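**Two arms, snack packets, and my demos are a mess – slow down or record more?**

Posted by Eylül Avcı, Jan 30, 2021

So I'm teaching a pair of small arms to scan groceries by remote control. I drive both with leader arms, and the policy copies me. I've got 40 demos and it still dithers over anything soft! Pouches are the worst. Should I just record more, or am I driving it badly?
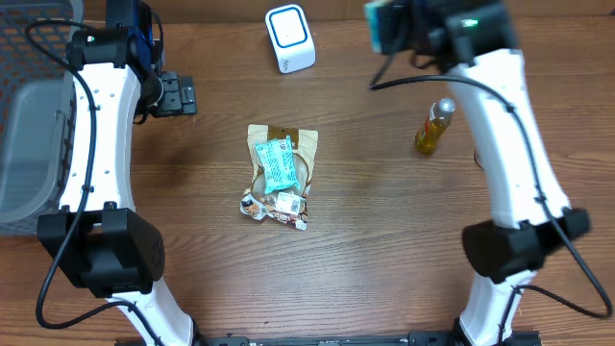 **Cormac Doherty**

Probably driving. My first batch was all hesitation – I'd hover, back off, hover again, and the arm learned every bit of it. Practice a pouch 15 times with recording off, then start saving. Also pick one arm to go first and stick to it. If you switch whenever you feel like it, the policy has no idea which one you meant. And please throw out the bad takes, even if it hurts.

**Primo Amato**

more data. I did 200 and it was fine

**Kevser Tokgöz**

Mostly with Cormac, but move your stuff between takes too! I left everything in the same spot for a whole week in August and got a robot that could only grab air once I shifted a bag (very annoying). Swap the packets, turn them, try a bag next to a bar.

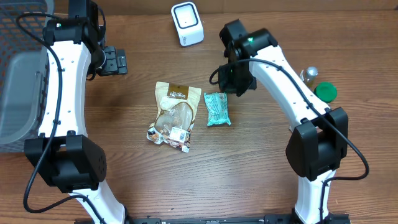 *Bag and bar side by side, scanner at the back*

Watch the gripper when you drive, too, and keep your eyes off your own hands. That fixed half my misses.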